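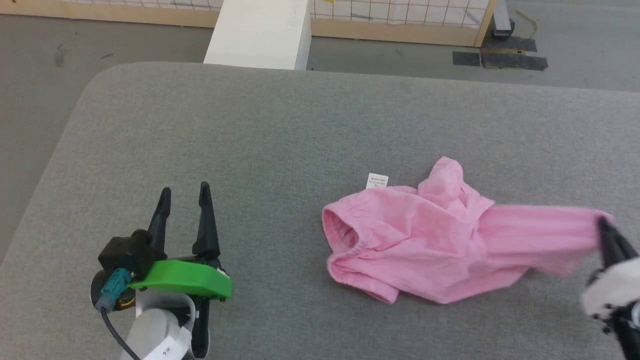

*最后修改:九月,晚饭后*

今天把小衣服那几箱翻出来了。拖了整个夏天,早上一看外面阴着,没有要出门的事,就动手了。

先铺开的是那件粉色的。箱子里压久了,拿出来就是一团,褶子东一道西一道。袖子要一只一只往外拽,松紧口那里缩成一圈小花边,越扯越圆,一松手又缩回去。灰毡子的桌面有点涩,衣服放上去不滑,这一点比床上好。在床上叠东西,被子软,叠好的边总往下塌,叠到后面前面的就散了。

白色的洗涤标从布里翘出来,字太小,我凑近了也没看明白,反正洗过很多回了,一直是和别的浅色一起洗,没出过事。有些人一买回来就把标剪掉,说扎脖子。我剪过一次,剪到了线,领子后面开了一个小口,后来就不剪了。

上午主要在分。分法想了好几种。最开始按季节分,分了一会儿就乱了,长袖薄的算春天还是秋天,说不清。后来改按大小分,八六的一堆,再大一点的一堆,更小的另外收。按大小分有一个好处,以后谁家要,直接拿一堆走。坏处是夏天的短裤和冬天的绒裤搅在一起,占地方也不一样,绒裤一条顶短裤好几条。

孩子现在量出来是 94 厘米。上个月量的时候站得歪,不算数,今天早饭后让靠着门框重新量了一次,书压在头顶,铅笔划一道。穿八六的上衣已经露肚子了,裤子倒有几条还能凑合,腰是松紧的,只是短,坐下来小腿露一截。凑合到下雨天冷的时候就不行了。所以八六的这一堆整个要收起来,不再往抽屉里放。

粉色这件放在哪一堆,想了一会儿。看着小,可是松紧的地方有弹性,撑开来比看上去大。拿了一件确定是八六的白背心比了一下肩,差不多宽。归到八六。

叠法也换了一种。以前是对折再对折,摞起来,找下面那件的时候上面全倒。今天叠成窄条,再卷一卷,竖着插在箱子里,从上面看得见每一件的颜色。带松紧边的衣服不好叠成窄条,边上鼓着,压平了又弹起来。试了几次,最后把带松紧的那一边折在里面,用平的那一面包住,总算服帖一点。袖子先往里收,收到中线,再折下摆。粉色的这件叠了三遍,第一遍袖子长出来一截,第二遍歪,第三遍可以了。

布倒是还软。原来以为放久了会发硬,摸下来没有。有一件鹅黄色的硬了,大概是当时没漂干净就晾了,领口一圈摸着像纸。放到要重洗的那边。

* * *

中午吃的面。昨天剩的青菜切了放进去,加一个蛋。吃的时候衣服就摊在那边没收,想着回来接着弄,结果吃完困了,在椅子上靠了一会儿。

下午开洗衣机。要重洗的有:有黄印子的,有樟脑味道的,硬了的那件鹅黄色,还有两条围兜,围兜上的胡萝卜印子已经是永久的了,我还是放进去了。转速调到 800,再高小衣服拧得太紧,拿出来像麻花,松紧带也容易松。上一台机器不能调,甩出来的袜子全缠在一起。

洗衣液用的是 Jurari 的,剩一个底,兑水晃了晃倒进去。味道比以前淡,不知道是换了配方还是兑了水的关系。瓶子洗干净留着,可以装别的。下次去 Lernanville 那边买菜的时候顺便带一瓶,离得近的那家小店不进这个牌子,只有大瓶的另一种,香得头疼。

等洗衣机的时候把箱子擦了。箱子是搬家时候留下的 Skilow 的纸箱,厚,四个角都还硬,就是底下有灰,翻过来拍一拍,再拿干布擦。里面垫了一层旧枕套。原先垫报纸,油墨会印到浅色衣服上,去年有一件白的肩膀上印了半行字,洗了几次才淡。枕套好,脏了可以洗。

箱子外面要写字。以前写的是“宝宝衣服”,等于没写,打开才知道是什么。这次写清楚:

- 八六,上衣,四季都有
- 八六,裤子和连体
- 更小的,留着不动
- 送人
- 要补

“要补”那一箱不大,是个鞋盒。里面有掉扣子的,有膝盖磨薄的,有一条裤子的松紧断在里面,摸得到断头,要从侧边拆一个口子,拿别针穿进去。这个活我会做,就是不愿意做。鞋盒放在看得见的地方,也许这样能快一点。上一个要补的盒子放在柜子最上面,放到里面的衣服都穿不下了。

送人的那一箱最慢。每拿起一件都要想一下。规则是早上定的:穿过觉得好的、没有印子的、扣子齐全的,送;有印子的不送,留下当抹布或者扔。定规则的时候很容易,拿到手里就不一样了。有一件蓝条纹的,前胸有一小块洗不掉的颜色,按规则不送。可是料子很好,别的地方都新。放过去,又拿回来,最后放在了“更小的,留着不动”,尺寸也不对,就是先放着。

还有一件连帽的小外套,是在 Stöckli 买的。那次是去那边办事,天突然冷下来,孩子只穿了一件单的,路边看到有店就进去买了,买大了一号,袖口翻两道穿。后来翻一道,后来不翻,后来就短了。拉链还很顺。这件送人,已经放进去了,没再拿出来。

粉色的那件没有送,也没有什么特别的理由,暂时放八六的上衣里。要送的时候再一起送。

* * *

洗衣机叫了,去晾。阳台上架子不够长,小衣服又多,一件件夹太费夹子,就把两件肩并肩夹在一起,中间共用一个夹子。这样干得慢一点,没有太阳,本来也慢。裤子倒着夹,夹裤脚,腰在下面,松紧带那里水多,往下坠着,裤腿就拉直了,不用再熨。上衣不能夹肩,会有两个尖,夹下摆。袖子垂下来,有风的时候乱动,互相绕。

鹅黄色那件漂过之后软了一点,没有全软。再洗一次看看。围兜的胡萝卜印子还在。

晾到一半飘了几点雨,把架子往里拖。拖进来以后地方窄,过不去人,要侧着身。雨又停了,没有再拖出去。

孩子午睡起来以后也要来帮忙。给了一叠小毛巾去叠,叠成什么样都算。叠了两条,然后把整叠推倒了重来,然后又推倒。后来发现袜子更有意思,把袜子一只一只套在手上,套了好几层,举着给我看。找配对的袜子本来是最麻烦的,这样一套就更难找了。最后没有配上的都放进一个布袋里,等另一只出现。布袋里已经有很多在等的了,有的从更小的时候等到现在,尺寸都不是一个年龄的了。今天把里面太小的倒出来,单只的也留不住,做成擦窗缝的,套在手指上擦,很合适。擦了厨房那扇窗的槽,灰黑的一条,擦完袜子直接扔,不用洗抹布。

看到那件粉色的,孩子认得出是自己的,要穿。给套了一下,头进去了,胳膊进去了,肚子盖不住。自己低头看了看,又拉了拉下面,拉不下来,就不要了,跑去弄别的。脱下来又是一团,重新叠。所以这件今天一共叠了四遍。

* * *

傍晚前把抽屉也换了。换季要换的东西说多不多,主要是把短袖往后挪,长袖往前放。抽屉分三层,最上面放内衣和袜子,中间上衣,下面裤子。孩子够得着的是下面那层,所以每天早上裤子都在地上。想过把上衣和裤子对调,那样在地上的就是上衣,没有什么区别。

新的大小还缺几样。看了一下现在能穿的,列在这里免得买的时候想不起来:

- 长裤,厚一点的,裤脚不要收太紧,穿雨靴不好塞
- 打底的长袖,浅色深色都要,领子要能敞开一点,头大
- 睡衣,现在那套裤子吊着了
- 薄袜子够,厚袜子不够
- 帽子等再冷一点看,去年的也许还能戴

外套先不买。去年的大一号,今年应该正好。拿出来试了,袖口到手腕,能穿,再过一个冬天恐怕不行。口袋里摸出一颗栗子,干得很轻,还有一张揉成团的纸,展开是空白的。栗子给了孩子,放进了自己的铁盒里。

买衣服这件事每次都买大,大了穿着拖拖拉拉的,等到正好的时候只穿得了一小段,然后就短了。这次想买正好的,想了想价钱,还是会买大一点。八六的这批里有几件是从来没有正好过的,冬天的衣服长到能穿的时候是夏天,等到冬天又小了。有一条厚背带裤,吊牌的线还挂在上面,一次也没有穿出去过。这条放送人,放得很干脆,别人家的孩子生日不在一个季节,也许正好赶上。

翻旧账本看了一下去年这时候买的东西,小孩衣服那一栏是 86 块,不含鞋。今年估计要多。鞋另外算,鞋长得比衣服快,上次去量脚,店里的人捏了捏鞋头说最多再穿一个月,我觉得没有那么快,结果没到一个月就喊脚疼了。

旧鞋没有翻。鞋在另外的地方,今天不管鞋。

* * *

箱子封好了三个,往上摞的时候发现柜子顶上原来的东西没有挪。上面是一床薄毯子、一个不用的台灯、一卷剩下的灰毡。毯子抖了抖,晒是晒不了了,塞进真空袋。袋子的口有一个地方漏气,压扁了过一会儿又鼓,用胶带贴了一道,暂时没有鼓。台灯放到门口,下次去旧货那边一起带走。灰毡是铺桌子的时候裁剩的,留着,桌角那里以后磨了可以补一块。圆角的地方当时裁得不好,剪刀拐不过去,剪一点转一点。别的地方都好。毡子最大的毛病是沾线头,今天叠了一天小衣服,沾了一层短毛,各种颜色都有。用胶带粘,粘几下就不粘了,换新的一段,又几下。后来用湿海绵往一个方向抹,毛会滚成条,捏起来就行,比胶带快。记下来,下次直接用海绵。

毯子下面压着一个信封,里面是孩子刚出生时的手环和一张小卡片,手环细得套不进我两根手指。原来一直以为放在书桌抽屉里,找过几次没有找到。现在放进“更小的,留着不动”那个箱子,写在箱子外面,免得又找。

那个箱子里的东西,我打开看了看,没有动。最上面是包被,下面是几件和尚服,系带子的那种,带子都打着结放的,不知道当时为什么要打结,解开又要花时间,就那样盖上了。孩子穿那些衣服大概穿到 9 个月左右,后面会翻身会爬了,带子总是开,就换成按扣的。按扣的又有按扣的麻烦,半夜换尿布,摸黑对不准,从下面扣起,扣到上面多出来一个,再拆了重新扣。有一阵子我干脆中间隔一个扣一个,能挂住就行。

现在都是套头的了,自己也会脱,就是脱的时候一定要把袖子翻过来,每一件都翻,洗之前要一件件翻正。今天分出来的旧衣服里也有袖子还翻在里面的,就那样收起来过了大半年。粉色那件有一只袖子塞着,掏出来才发现它有那么长。

* * *

晚饭烧了豆腐和冬瓜汤。吃饭的时候想起阳台上的衣服,出去摸了一下,薄的半干,裤腰还湿。看样子今晚收不了。明天如果出太阳,中午能干。

晚上给人发了消息,问八六的要不要。对方家里的孩子小一岁,刚好接得上。回得很快,说要,问有没有裤子。说有,厚薄都有,约了下个星期来拿,让带个大袋子,箱子我还要用。还问了有没有雨衣,雨衣没有,雨衣还在穿,虽然也短了,下雨天露着膝盖,反正有雨靴。

发完想起来要不要把粉色那件也放进去。又打开箱子看,竖着插在中间,左边是白背心,右边是一件灰的。拿出来也行,放着也行。到来拿的那天再说,大概到时候一忙就一起拿走了。

睡前把桌上剩的一点收了。有几个没有用上的小衣架,肩太窄,挂现在的衣服往下掉,和八六的放在一起送走。别针收回针线盒。标签纸还剩大半张,写坏了一张,写成了“六八”,撕了。笔快没墨了,最后一个“补”字描了两遍才看得出来。

没有做完的事写在后面:

- 阳台上的收下来,分好,放进对应的箱子,不要又摊在沙发上
- 鹅黄色那件再洗一遍
- 松紧断了的那条裤子先补,别的可以等
- 买洗衣液
- 门口的台灯
- 鞋

腰有点酸。一直弯着分箱子,应该把箱子垫高一点弄的,想到的时候已经分完了。用热水袋焐了一会儿。孩子睡前还在问栗子能不能吃,说不能,太老了,又问那能不能种,说不知道,可能也不能。说好明天去楼下找块土试一试。铁盒放在枕头边上睡的。

外面又下了一点,声音很小。阳台窗关了一半,留了一半给衣服透气。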